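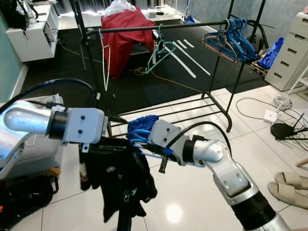 Temps de lecture : 4 min

4. Travail à deux bras sur textile : règles d'exploitation

Cette section s'applique au poste Skedadach équipé de deux bras et de deux pinces parallèles, pour la mise sur cintre et l'accrochage de vêtements sur un portant. Elle complète la section 3 (mise en service) et ne remplace pas l'analyse de risques du site, qui reste à la charge de l'exploitant.

4.1 Préparation de la zone

1. Délimiter la zone de travail au sol. Elle couvre l'enveloppe maximale des deux bras, augmentée de 80 cm de chaque côté.
2. Retirer du sol tout ce qui ne sert pas à la tâche : câbles, rallonges, boîtiers, chaussures, sacs. Un câble en couronne posé sur un carrelage lisse se déplace au moindre contact.
3. Fixer les câbles réseau et d'alimentation le long du mur ou sous passe-câble. Les boîtiers réseau se placent hors de la zone délimitée, antennes comprises.
4. Placer le portant face au poste, barre horizontale parallèle à l'axe des épaules. Bloquer les roulettes si le modèle en possède.
5. Vérifier la stabilité du portant en tirant sur la barre à la main, vers l'avant puis vers le côté. S'il bascule, lester l'étagère basse.

Note – Un sol brillant renvoie la lumière des plafonniers et peut perturber la détection des tissus sombres. Orienter l'éclairage ou poser un tapis mat avant de modifier les réglages de la caméra.

4.2 Cintres et vêtements

Les cintres en plastique et les cintres en fil métallique ne se saisissent pas avec les mêmes réglages. Le fil est plus fin, il tourne entre les doigts de la pince et peut se coincer dans un cintre voisin. Pour les premiers essais, n'utiliser qu'un seul type de cintre.

1. Espacer les cintres sur la barre. Des cintres serrés en bout de barre s'accrochent entre eux et partent ensemble.
2. Limiter le portant à 6 cintres pendant l'apprentissage de la tâche.
3. Choisir un vêtement sans cordon, sans chaîne et sans pièce métallique libre.
4. Fermer les fermetures à glissière et vider les poches.
5. Sur un vêtement noir, repérer l'encolure avec le profil « tissu sombre » du logiciel Arnau. Un motif imprimé clair ne doit pas servir de repère unique : il se déforme avec les plis.

4.3 Réglage des pinces

1. Mettre les deux bras en position de repos.
2. Ouvrir le menu Pinces et régler la force de serrage à 35 % pour le bras qui tient le vêtement.
3. Régler la force à 40 % pour le bras qui tient le cintre.
4. Fermer chaque pince sur une chute de tissu et tirer doucement, bras à l'arrêt. Le tissu doit tenir sans marque visible.
5. Contrôler la boucle de câble au niveau de chaque poignet. Elle doit rester libre sur toute la rotation, sans frotter sur le portant ni passer entre les doigts de la pince.

ATTENTION – Risque de pincement. Ne jamais présenter un vêtement à la main devant une pince sous tension. Déposer le vêtement au point de prise, sortir de la zone, puis valider.

4.4 Déroulement d'un cycle

1. Annoncer le démarrage à voix haute si une autre personne est présente dans la pièce.
2. Lancer le cycle en vitesse réduite. L'opérateur garde l'arrêt d'urgence à portée de main pendant tout le cycle.
3. Surveiller la distance entre les deux poignets lorsque les pinces travaillent sur la même pièce. Le seuil d'arrêt Poojary doit rester actif, même en démonstration.
4. Si le vêtement se tend entre les deux bras, appuyer sur Pause. Ouvrir d'abord la pince côté cintre, puis la pince côté vêtement.
5. Si un cintre tombe, le laisser au sol jusqu'à l'arrêt complet des deux bras.

Le bas du vêtement ne doit pas passer sous l'étagère du portant. Avec une pièce longue, relever le point de prise avant de reprendre le cycle.

ATTENTION – La touche Pause maintient le couple dans les articulations. Elle n'autorise pas l'entrée dans la zone. Pour intervenir, utiliser l'arrêt d'urgence et attendre le voyant fixe.

4.5 Fin de session

1. Ouvrir les pinces et retirer le vêtement, bras à l'arrêt.
2. Ramener les bras en position de repos et couper l'alimentation.
3. Inspecter les doigts des pinces : fils, peluches, éclats de plastique.
4. Remettre en place les cintres déplacés et écarter ceux qui sont tordus ou fendus.
5. Noter dans le registre Calbridge le type de cintre, la force de serrage utilisée et tout arrêt non prévu.

Les réglages de force sont à reprendre après chaque remplacement des doigts de pince – voir section 6.2.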